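Reva is a small collection of pictures about one plain job: small objects and an open plastic bin on a white table. This card says what is in the collection, how the files are named and what we know is wrong with it.

Version of March 2022. Kept by the Stitis group.

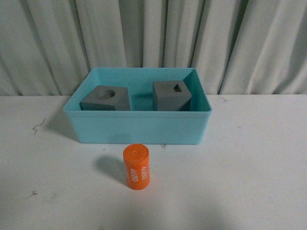
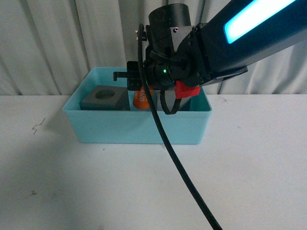 *The blue bin on the white table, two moments of one session.*

## Contents

The collection has 3000 pictures in 200 short sessions. A session is one bin, one table and one set of objects. The bin stays on the table for the whole session, but it can be moved a little between pictures, so please do not use one fixed position for it.

The files are sorted in 4 folders:

| Folder | What it holds |
|---|---|
| `bin_only` | sessions where only the bin was labeled |
| `blocks` | block shapes, with and without holes |
| `round` | cylinders, rings, balls |
| `mixed` | objects of more than one group together |

The second picture of this card is from `mixed`. It has the dark gray block with the round hole in its top and, to the right of it, the orange cylinder with white numbers.

## Labels

Every picture has one text file with the same name. In this file each line is one object. The fields are divided by a tab:

```
object color place visible
block gray in_bin full
cylinder orange in_bin part
```

`place` can be `in_bin`, `on_table` or `on_rim`. We write `on_rim` when the object touches the rim and it is not clear to which side it belongs.

`visible` is `full` or `part`. An object that is hidden completely gets no line, also when we know that it must be there from another picture of the same session. We discussed this rule for long and some users will prefer another one.

Color names are simple on purpose. The bin is always `blue`, although it can look more like turquoise in some pictures. Earlier we had `aqua` as a separate name and two people never used it in the same way, so it was removed.

Numbers printed on objects are not labeled. They are often turned or partly hidden and we could not read enough of them.

## Known problems

- 377 pictures have no value in the field `visible`. They are listed in `missing.txt`. We plan to fill them in April.
- The table has small dark marks and scuffs. They are not objects and have no label. If your method finds very small things on the table, check these first.
- Shadows on the table and inside the bin can hide the lower part of gray objects. In the folder `blocks` this is the most frequent reason for a wrong label.
- In some sessions of `round` the ring is labeled `cylinder`. We corrected those which we found.

## Older names

Before this version the folder `mixed` was called `fledach`, and you can still meet this name in the session lists. The script `rename_old.py` changes it. Please run it on a copy.

## Use

You may use the pictures and the labels for study and teaching. If you publish something, write "Reva, Stitis group" and the version. For corrections to labels, send the name of the picture and the line which is wrong, as it is now and as it should be. Corrections for the whole session can be put in one file.

Label rules were first written for the Ghumman set and then made shorter. Where the two texts differ, this card is the valid one for Reva.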